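Home Current issue Archive Authors Search

4. What the biographies can and cannot tell us

4.1 The source and its makers

Most of what has been written about the careers of local councillors in the region leans on the short biographies that councils publish on their own websites. They are easy to find and free to use, and they look alike, so it is tempting to treat them as a kind of census. We did so ourselves in the first stage of the project. We now think that this was a mistake, and this section sets out why the results in Section 3 should be read with a good deal more caution than results of this sort usually are.

The biographies were written by somebody, and in most cases we do not know by whom. In Arnitz the text is supplied by the councillor and put online unchanged, spelling mistakes included. In Latby a member of the communications staff writes a draft from a form and the councillor may amend it. Grerklow used the first method until the council moved to a new website, then the second, but it kept the older texts for members who were already sitting. A reader who compares a Grerklow biography from one intake with one from the next is therefore comparing two different kinds of document. Several earlier studies make exactly this comparison and report a change in the kind of person elected. What they may have found is a change in who was doing the typing.

The form used in Latby deserves a closer look than it has had. It asks for place of birth, schooling, occupation, years on the council, offices held, and "family and interests", in that order. The biographies come out in that order too. When a previous paper notes that Latby councillors "place their origins first", and builds an argument about local roots on this, it is describing the layout of a form. In Arnitz, where there is no form, members open with whatever they like. Some begin with their birthplace, a fair number with the party, and one with a paragraph about a railway footbridge.

4.2 Coding

The Gavrilă file, on which we draw throughout, holds 2,101 biographies. Each was coded on 11 fields by two readers working apart. The codebook was inherited from an earlier round and we altered it as little as we could, partly for the sake of comparison and partly, it must be said, because altering it would have meant starting again.

Agreement between the readers was high, and we reported it as such. High agreement is less comforting than it sounds. Two readers following the same rule will agree on where to put "businessman" without either of them knowing what the man did. The rule sends it to the field for self-employment. A person who owns a garage, a person who sits on the board of a family firm and a person who once sold insurance on commission are all businessmen in these texts, and they are all in the same cell of our Table 2. The readers disagreed over the occupation field in 67 cases. We went back to those and settled them by discussion. We did not go back to the cases in which both readers had been wrong together, and we have no way of telling how many there are.

The same goes for education. "Studied law at university" was coded as a degree in law. It may mean that the person graduated, or that they attended for a year and left. We tried, for Arnitz only, to check such phrases against the university's published lists of graduates. The lists have gaps, names change on marriage, and the exercise was dropped. Phrases such as "obtained a certificate in leadership" are harder still. Some of these certificates stand for a year of evening study and others for a weekend. The codebook has one box for both.

4.3 Previous office

The strongest claim in this literature is that local careers have become ladders: that people begin on a school board or a parish body, go on to the council, perhaps to the mayor's office, and then try for parliament. In our file, 1,205 biographies mention some earlier elected post. That is more than half, and it was the figure we put in the abstract of the conference version of this paper. It is probably true as a statement about the texts. We doubt it is worth much as a statement about careers.

The trouble lies in what is left out. A biography lists the elections its subject won. Defeats hardly ever appear. A councillor who stood for parliament twice, lost, and came back to the council will be recorded as having had a steady career in local government, with an odd gap in the middle that the reader is unlikely to notice. A ladder seen only from the rungs that were reached will always look easy to climb. Anyone who wants to say how often people move from one level to the next needs the names of those who tried and failed. These are kept on the returning officers' lists, on paper in Grerklow, and have not been joined to the biographies by us or by anyone else we know of.

Dates are a related problem. "Elected in 2005, then mayor" leaves open whether the second post followed by election, by appointment, or because the sitting mayor died. The law in the region allowed all of these at various times. We coded the date if there was one and left the route blank. Later users of the file have sometimes filled in the route by assuming an election, and at least one published table rests on that assumption. It ought to be withdrawn or redone.

There is also the matter of unpaid and unelected service. Biographies in Latby mention the chairing of sports clubs, carnival societies and fire brigades far more often than those in Arnitz. This has been taken as evidence of a thicker associational life in Latby. It could be. It could equally be the box marked "family and interests", which invites a councillor to write something down, while the Arnitz councillor faces a blank sheet. We would want to see the membership rolls of the clubs before believing in the difference.

4.4 Families

Nearly every text mentions marriage, children or grandchildren. We had expected to find that women did so more often than men, in line with what is generally assumed. In the raw counts they do not, and we were pleased for a while with having overturned something. On a second look the result is fragile. It depends on the Latby texts, in which the form puts the question to everyone. Take Latby away and there are too few women in the earlier intakes to say anything at all. We have left the finding in Section 3 and have softened the wording, and we would advise against quoting it.

Nor is it clear what the mention of a family is meant to do. It has been called a signal of trustworthiness and also a signal of traditional values. Both readings come from scholars looking at the page. We found no study which asked voters whether they had read a councillor's biography, and our own guess is that hardly any of them have. The visitor figures that Arnitz let us see do not separate residents from journalists, staff, search engines or, for that matter, ourselves.

4.5 Updating

The pages are revised irregularly. The file was gathered in one pass in November, and we treated it as a picture of the councils in that month. Some of the texts were plainly much older. A member described as "currently serving a first term" was in the third. Two children in one biography had become three in the local paper. Sitting members have a reason to keep their pages fresh in an election year and little reason to do so otherwise, so that the length of a biography, which we and others have used as a rough measure of ambition, may well be measuring how long ago the last campaign was. We tested this where an earlier copy of the page survived. Texts did grow before elections. They did not shrink again afterwards, so long-serving members have long pages whether or not they want anything further.

It follows that the link between length and later candidacy reported in Section 3.3 is open to a dull explanation, and we have not been able to rule it out. The result stands up to the usual controls. The usual controls were not designed for it.

4.6 What remains

Some uses of the biographies seem to us safe. They show what councillors, or the staff who write for them, think it proper to say in public. They can be compared within one council and one method of writing. They are a reasonable place to start looking for a person whose career is then followed up in the minutes and the press. Past that point we would ask for more evidence than has been offered so far, in our own earlier work as much as in that of others.

Figure 4. Black multi-jointed robot arm over a tabletop, rendered from above.

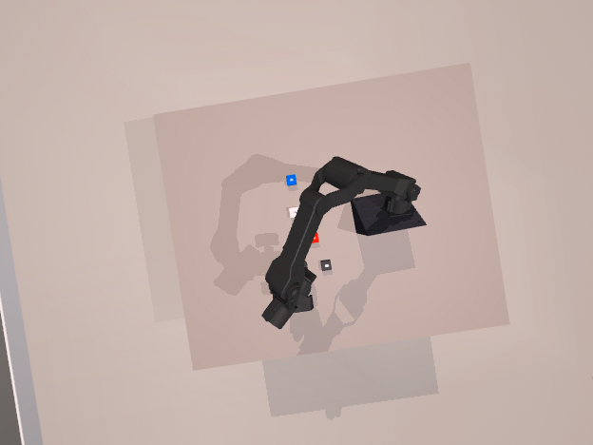
The minutes have faults of their own. Attendance is recorded by surname only in Grerklow, and two members with the same surname sat together there for most of the period. Still, a clerk writing down who was in the room has less to gain from the entry than a councillor describing a life of service, and where the two sources disagreed about a date we took the clerk's.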